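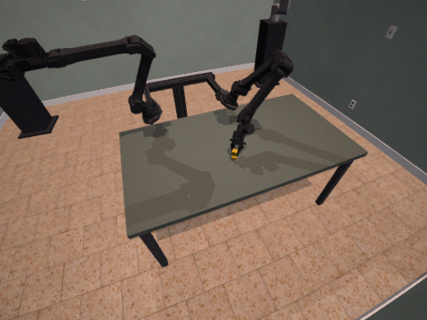

By Daryna Mykhailiuk | Opinion | 4 min read

Caseload figures are the wrong way to plan a children's services team. Most councils still use them. A worker with 13 open cases is treated as having room for more, and a worker with 29 is treated as overloaded, whatever those cases contain.

A case in its first month can take three home visits a week. A settled placement may need one visit and a short report. Counting them as equal hides the load until someone goes off sick.
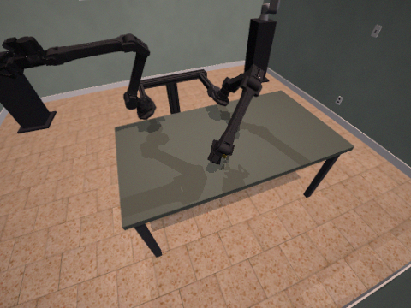 A table with two robot arms, computer rendering.

Hours are a better unit. Each case gets a weekly estimate, reviewed by the team manager and changed when the plan changes. Travel is entered separately — in rural districts it can exceed contact time. Court work gets its own line.
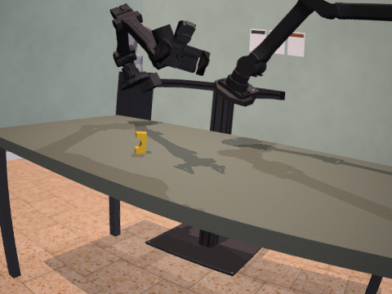 The usual objection is that estimates are subjective. They are, and so is the decision to close a case. Hüsnü Ersoy, who ran our duty desk until April, kept both records for roughly 888 referrals. His hour estimates drifted, but they drifted in the same direction, and that can be corrected.

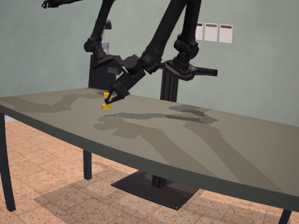 A second objection is cost. The entry takes a few minutes per case, and the form can replace the monthly caseload return. Running both would be a mistake — staff will fill in whichever one their manager reads.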